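Tadeusz Olszewski
@tolszewski_plirville

1/ Plirville starts its curbside food scrap pickup in April. I went to the info night at the library and took notes, so I'm putting them in one place.

2/ The route covers everything north of Collet Street first. South side gets it in the second phase. They would not give a month for that.

3/ Each household gets one green bin with a latch. 444 homes are on the first route. If you live in a building with more than four units, your landlord has to sign up. You can't do it yourself.

4/ Pickup is every week, before 7 a.m. Put it out the night before if you're not a morning person. Leave three feet between the green bin and the regular one so the truck can get at it.

5/ Cost is $3 a month, added to the water bill. You can opt out with the form on the town website. Opting out later in the year is free too, I asked.

6/ What goes in: fruit and vegetable scraps, bread, rice, pasta, coffee grounds, eggshells, meat and bones. Paper towels are fine if they only have food on them.

7/ What stays out: plastic bags, wrappers, foil, produce stickers, pet waste. Bags marked compostable are also a no for now. The plant can't take them.

8/ Nyokabi Obura from public works said stickers and snack wrappers are the main thing they pull out by hand. A load with too much of it goes to the landfill, the whole load.

9/ My own setup is a tub for trash and a tray for food. Scraping plates takes me a minute longer than it used to.

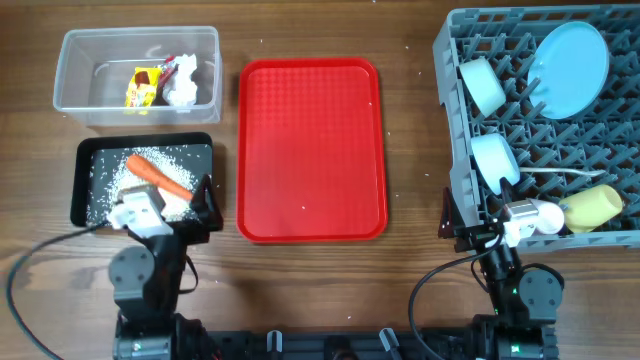

10/ Questions people asked

Smell: freeze the meat scraps until pickup night. Bears: keep the latch closed. Yard waste: still separate, still the paper bags.

11/ Finished compost comes back to residents in the fall, up to 20 gallons per address. Bring your own buckets to the Collet Street yard.

12/ If your bin hasn't shown up by the first pickup, call public works, not the hauler. The hauler doesn't have the address list.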